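GRALTINE-499: Chunked policy stalls at chunk boundary on kitchen tabletop tasks

Project: Graltine
Component: policy-server / action chunking
Reporter: Thandeka Steyn
Status: Resolved
Severity: Major
Opened: 4 December 2019

Summary

The two-arm policy pauses at the end of an action chunk and then replays the first part of the chunk it just finished. The effect is largest on the dish rack task and on the mug task. It does not show up in offline evaluation. Validation loss on the held-out demonstrations is the same as in the September baseline.

Environment

Robot host: Mokgethi
Training host: Bostomora
Policy checkpoint: trained on 1,360 demonstrations, kitchen tabletop set
Observation: head camera plus joint positions for both arms
Action: absolute joint targets, one chunk per inference call

Steps to reproduce

1. Start the policy server on Mokgethi with the default config.
2. Lay out the full kitchen scene. The reduced scene (plate and rack only) also works but takes longer to trigger.
3. Run the plate task from the home pose.
4. Watch the joint target log at each chunk boundary.

Expected: targets are continuous across the boundary to within the smoothing tolerance.
Observed: targets jump back toward the start of the previous chunk. The arm decelerates, reverses slightly and then continues. In the worst cases the gripper closes early.
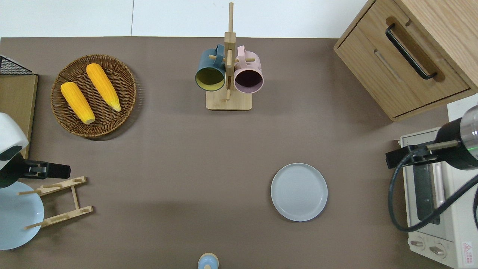 Fig. 1. Head camera view, full kitchen layout, both arms over the table.

Comment 1

First suspicion was visual clutter. The full layout puts the mug tree, the toaster oven and the tray with the corn in view together with both plates, and the two plates are close in color. If the policy were switching between the plate in the rack and the one flat on the table, we would expect the target to move sideways at the boundary. It does not. The jump is along the path already travelled. I removed the flat plate and repeated the run, with no change.

Comment 2

Checked the cable on the right arm, since it hangs in front of the oven and could load the wrist. Torque readings are flat through the pause. Ruled out.

Comment 3

Ran the same checkpoint with inference in blocking mode, where the arm holds still until the next chunk arrives. The reversal is gone. The pause is longer, as expected, but the motion resumes from the correct pose. That points at timing and away from the network weights.

In non-blocking mode the server requests the next chunk before the current one is finished. The new chunk is computed from an observation taken at request time, so its first few targets describe motion the arm has already made by the time the chunk is ready. Those targets are supposed to be dropped. In the log they are not.

Comment 4

Root cause found. The client drops stale targets by comparing timestamps. The observation timestamp is written by Mokgethi, but after the Mircombe logging patch the chunk timestamp is written by Bostomora, which also serves inference for the larger checkpoints. The clocks on the two hosts differ by 109 ms. The comparison therefore treats stale targets as current and executes them.

Offline evaluation reads recorded observations and never calls this code, so the loss curves could not have shown it.

Fix

- Chunk timestamps are now copied from the observation that produced them. The inference host clock is no longer used for anything except logging.
- The client drops every target older than the current control step and logs the number dropped.
- Overlapping chunks are blended over 2 control steps. This was in the method description from the start but was disabled by the same patch.

Verification

Repeated the plate and mug tasks in non-blocking mode with the full layout. No backward jump at any boundary in the joint target log. Blocking mode gives the same trajectories as before the fix.

Note for the write-up

The ablation comparing blocking and non-blocking execution was run with the bug present – the gap we reported internally is too large and should not be cited. Both arms of the ablation need to be rerun with the patched client. The chunk length sweep used blocking mode throughout and stands as is.

Follow-up

Add a startup check that refuses to run if the host clocks disagree by more than one control step. Tracked separately. Closing this ticket.

T. Steyn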